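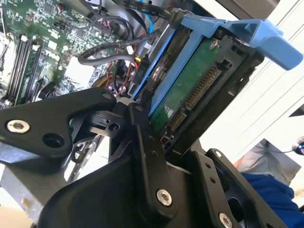 Chantelle Nel

2025-02-17

Week five of the Clandley robotics club build. The task for the spring meet at Zikcombe is disassembly and reassembly of a desktop PC, scored per part. We have 32 scored steps and the drive caddy is worth the most, so that's where January went.

The caddy is a bad part to grip. The rails flex when you squeeze them, and the bay only forgives a small angle error before it binds. Our first approach pose came in too steep. I changed the wrist angle, lowered the closing force and logged 41 attempts over two evenings. The failures are now mostly on reinsertion. Removal I am leaving alone until the meet.

The wrist camera helps less than I expected. Once the fingers close, they cover the corner of the drive I would most like to measure. I switched to taking the last good estimate before contact and holding it. Crude, but the drift is small over a move that short.

Logging runs through Qudah, the script I wrote last term. It had a bug where timestamps were rounded before being compared, so two events in the same window could swap order. Fixed on Saturday. The old logs are still usable if you re-sort by sequence number.

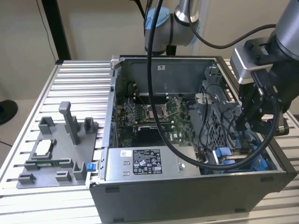
My own job this month is calibration, and it is slow. Each arm gets its own table-to-base transform, and both have to agree before any handoff makes sense. I use the gray fixture plate to the left of the case as the shared reference. The tray with the CPU is on the same plate, so one good fit covers the plate and the pick position together. The current fit uses 339 points. I tried 2000 and the residual barely moved.

Next up is the memory module, then a full run against the clock. The Clostport team has posted their rule questions and I still need to read the answers.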